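Section 4: Comparing the gripper sets on the two-arm cell
June – by J. Henríquez, Trorkbridge

This section is for users who have the Zadent controller installed and want to compare two sets of gripper fingers before they choose one. Complete section 3 (homing and cable check) first. You need both arms, the Gudoser logging program and up to 70 minutes.

4.1 Preparing the arms

1. Switch the controller off and wait until the status light is dark.
2. Fit finger set A to the left arm and finger set B to the right arm. Tighten each screw by hand, then a quarter turn with the key.
3. Switch on. In Gudoser, open port 3323 and check that both arms answer.
4. Set the closing speed to 200 on both sides. The two values must be the same, otherwise the comparison has no meaning.

CAUTION: Keep your hands out of the cell when the status light is green. The arms do not feel a person.
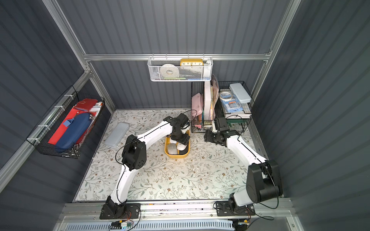
Finger clearance is the first thing to compare, and it must be checked at the tray before any grasp is recorded. Bring one arm at a time above the tray and lower it slowly in manual mode. The yellow tray has a gripper directly over it and a grey computer mouse lying inside, and this is a good position to begin from. Look at the space between the fingers and the side of the tray. If the fingers touch the side, raise the arm and correct the tray height value in Gudoser – do not bend the fingers.

NOTE: Check also that the cable along each arm can move freely. A tight cable pulls the wrist and gives a false force reading.

4.2 Running the grasp test

5. Choose objects with a smooth, rounded shape. Computer mice are suitable, as they slide easily out of a weak grip.
6. Put one object in the tray and start the program "Pick single".
7. Let the gripper close, lift and hold for 3 seconds. Write the result in the log as held, turned or dropped.
8. Repeat with the other arm, using the same object in the same position.
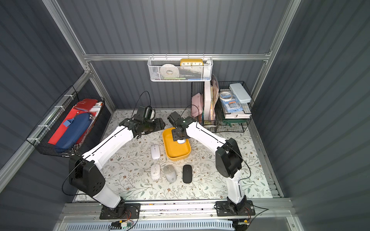 Fig. 4-2. Right gripper lowered to a white mouse in the tray, left gripper open above the mat.

NOTE: Glossy objects can give a different result from matt ones. Record them on separate lines of the log.

4.3 If the results are not clear

9. When both finger sets give nearly the same result, lower the closing force by one step and repeat from step 6.
10. When one arm is always worse, exchange the finger sets between the arms. If the bad result stays with the arm, the fingers are not the cause – go back to section 3 and do the homing again.

CAUTION: Do not exchange fingers with the controller on, even in manual mode.

Save the log before you close Gudoser. The program does not ask.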